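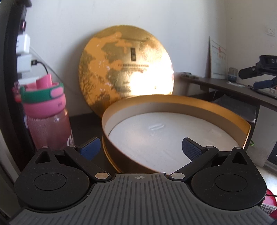 One of the people on the Zinditz side wrote to us after the April check-in that the screen was the first one they had been able to read on the loading dock at noon without cupping a hand over it, and asked whether we could please stop fiddling with it now. We laughed, and then we had a long talk about whether they were right.

Filed under: Displays & Panels | Grant Updates
Search this site... Go

So, a progress report for the Dedodine fund, with our thanks as always for your patience. You have been very kind about the delay in the winter, and I am glad to say there is a good deal more to tell you this time.

The Alva panel is in its second build. You will remember that the first one was bright enough but looked washed out as soon as you tilted it, and that whites took on a greenish cast toward the corners. The new build uses a different top film from Prokard, with a softer matte finish, and the cast is gone on 35 of the 48 panels we have measured so far. The other 13 still show it faintly in the lower left corner. Prokard thinks the film is being stretched a little as it goes on, and they are sending us a fresh roll to try (at no charge, which was good of them).

Brightness now reaches 1000 nits in the outdoor setting. We can hold that for 7 minutes before the panel gets warm and dims itself, and I know the plan we sent you asked for longer. I would rather tell you so plainly than bury it in a table! Part of the trouble is the case, which leaves very little room for air behind the backlight, and we are having a new back plate cut with wider slots.

Battery life is the happier story. With the new dimming steps the tablet gets through a full shift at Zinditz, and most people there leave it on automatic and forget about it. A few asked for a warmer evening setting, and that went in with the last software update.

Spending is in line with the budget, apart from the light meter, which had to go back for repair and cost us more in shipping than we had set aside. We have moved a little over from travel to cover it.

Next we will fit the new back plates, run the heat tests again, and remeasure the corners once the Prokard roll arrives. If you would like to come by and see the panels side by side, Friday mornings are best, and the coffee is usually fresh by nine.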